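Thread: sorting the building bricks by color, start to finish. Long one.
Reply 14 · Repost 84 · Like 379

1/ We bought a mixed tub of secondhand building bricks at the Tillman Street rummage sale in November. 11 pounds, one price, no sets, no instructions. I'd been meaning to sort what we already had, so the tub went in with the rest and I started over.

2/ First thing is washing. I did ours in the bathtub in mesh laundry bags, lukewarm water and a squirt of dish soap. Hot water can warp the older ones. Two rinses. The water from the first bag was gray.

3/ Drying takes longer than you'd think. Water sits up inside the tubes on the underside. I spread them on bath towels in the spare room with a fan going and turned them over twice a day. They were done on the third day.

4/ Take out anything that isn't a brick before you start sorting. I pulled out two marbles, a hair clip, a bread bag tag, a domino, a dried-up marker cap and a lot of dog hair.

5/ Color or shape? People argue about this. Color is faster to sort and it looks good on a shelf. Shape is easier to build from. If you have one big bin of red and you need a one-by-two, you will be digging for it.

6/ I went with color anyway. The kids are four and six and they can put things away by color without asking me. If they get more serious later we can split each color by shape.

7/ Bins. I tried three kinds before settling. The Jadura drawers were too shallow and they stick when they're full. Zip bags work for storage but you can't reach into them. I ended up with open plastic bins with ribbed sides. No lids. Lids get lost here.

8/ Get bins in the same color as the bricks if you can find them. I thought this was just for looks. Then I watched the four-year-old clean up on her own. She can't read a label but she can match green to green.

9/ The downside is that you lose contrast. It is harder to tell how full a bin is when the bricks match the walls. I check by lifting it.

10/ Only three colors have their own bins so far. Yellow, black, white and the odd ones (tan, that pale purple) are in a cardboard box under the table. Gray has its own shoebox because there is so much of it.

Reply 6 · Repost 17 · Like 84

11/ How I sort: pour out a small pile, pull one color, then the next, then sweep what's left into the cardboard box. Don't dump the whole tub. I did that the first night and quit after twenty minutes with a sore neck.

12/ Do it at a table, standing up if it's high enough. The floor is fine for kids but not for me. A light-colored top helps. Dark bricks on our old brown table just disappeared, and I kept finding them with my elbow.

13/ Good light matters for blue and black. Under the lamp in the living room I mixed up navy and black constantly. I moved to the table by the window and did those in the morning.

14/ Bins slide around when small people are dropping things into them. I tried the rubber shelf liner from Skollarham. It held the bins fine but it collected crumbs, so I took it up again.

15/ Masking tape or any white tape does the job. Put it along the top rim where two bins touch. It peels off when you want to carry one somewhere else. Mine has been redone a few times.

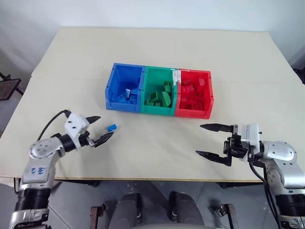

16/ Blue took the longest of the three because of the navy problem. I keep the bins pressed right up against each other, blue, green, red, so nothing falls down in between. There's still a small blue one out on the table in front of its bin, and there is something white standing up in the blue. The green and red are taped together at the rim.

17/ Strays like that are the main thing with color sorting. A wrong piece in a bin shows up right away, so you don't have to go looking. I do one pass at the end and pick out whatever doesn't match.

18/ Angled pieces and roof slopes go in with their color for now. They take up more room than regular bricks and they don't settle. If a bin seems full too early, that's usually why.

19/ Don't fill to the top. I stop well short of the rim so a kid can get a whole hand in and stir. An overfull bin gets tipped out on the floor, every time.

20/ Stuck pieces: thin flat ones stuck together are the worst. A brick separator is cheap and saves your fingernails. I've seen people use their teeth and it leaves marks. A good number of ours came with tooth marks already.

21/ Broken ones go in the trash. Cracked bricks don't hold, and they end up in somebody's tower and then there's crying. Faded ones I keep for the insides of walls.

22/ Someone asked about the Dumard sorting trays, the stacking ones with holes that get smaller as you go down. I borrowed a set. They sort by size only and they are very loud. Fine for a first pass on a big tub - not much use if you're going by color.

23/ Upkeep is a few minutes before supper. Everything loose goes on the table, each kid takes a color, I take what's left. Some nights we skip it and do double the next day.

24/ Next is yellow. I need a yellow bin in the same size and the store only had the tall ones last time I looked. If you've seen the short ones anywhere let me know.

Reply 17 · Repost 11 · Like 84
Filed under: Home & Organizing, Toys
Last updated 9:40 p.m.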